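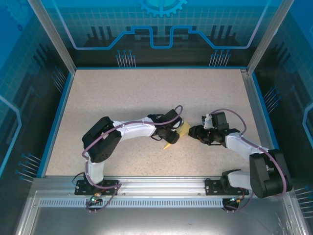
Wadesora colour swatches, README

Scans of hand painted watercolour and gouache swatches, done in Tolera Gashaw's studio. 300 scans, 139 pigments. Most painted twice, once thick once washed out, a few extra where the first go was blotchy.

What's in it
swatches/ the scans, one per file
pigments.csv name, maker's code, paper, date painted
notes.txt odds and ends, read before using the reds

Paper
Mandmont cold press for nearly everything. Ran out in August so the last 9 are on Cestelero, which is creamier and dries flatter. Marked C in the paper column. Don't compare them directly with teh others.

Scanning
Flatbed, auto colour off, left overnight to dry first. Grey card in the corner of every scan, crop it yourself.

Known problems
- 2 files have the same name apart from a capital letter, will break on some machines. Fix coming
- quinacridones come out too pink
- metallics are hopeless on a scanner, left in anyway
- pencil labels smudged on some of the earths, go by the csv

Use
Free for teaching and your own work. Ask before printing charts to sell. Credit as Tsegaye Swatch Set please.

To do: granulation column, rescan the violets, lightfastness strips once theyve had a full summer in the window.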